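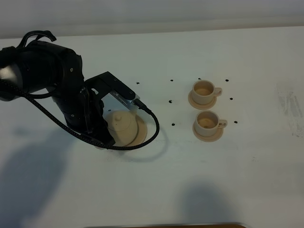 Photo: Kastar Press / used with permission

Two Cups

She had until four. The bus from Bikham got in at four, then the walk up from the stop, then her sister at the door with the wet coat and the opinions.

Quarter past three now.

Kettle on. No, water first, then kettle. She'd done that once already this year, boiled it dry, the smell hung in the curtains till October.

The tea set was their mother's. Beige, plain, small. Bought in Entili for 400 of whatever they used for money back then, carried home on her lap the whole way, wrapped in a nightgown. You could get one like it now for some 2000, her sister had looked it up. Of course she had. That was what today was about, wasn't it. Who gets the pot.

Two cups down. Two saucers. The table looked huge and white and she moved one cup nearer to the other, then back. Too close looked like begging. Too far looked like a bank.

Milk? There was milk. Sniffed it. Fine, fine.

Cookies, the Bollel ones in the tin, except the tin had buttons in it. It had had buttons in it since her mother died and she still opened it every time expecting cookies.

Twenty to four.

She sat down. Got up. Practiced.

"Take it, I dont even use it."

No.

"She'd have wanted it kept together."

Worse. Nobody ever knew what she wanted, she wanted the window open and then she wanted it shut.
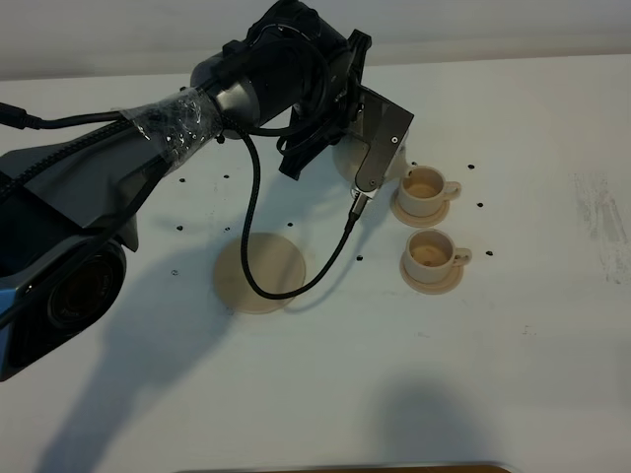

Photo courtesy of Kastar Press

The knock came early. Ten to. She hadn't warmed the pot, hadn't brushed her hair, the kettle was only just starting to mutter.

Her sister came in sideways with a bag in her arms like a baby. Didn't take the coat off. Put the bag on the chair and dug around and brought out something rolled up in a nightgown. Blue flowers, gone thin at the elbows.

"The sugar bowl," she said. "I took it. After the funeral. I've felt sick about it for for years."

The kettle screamed. Neither of them moved.

"I thought we didn't have a sugar bowl," she said.

"Well. We didn't, did we. I had it."

She got the spoons out.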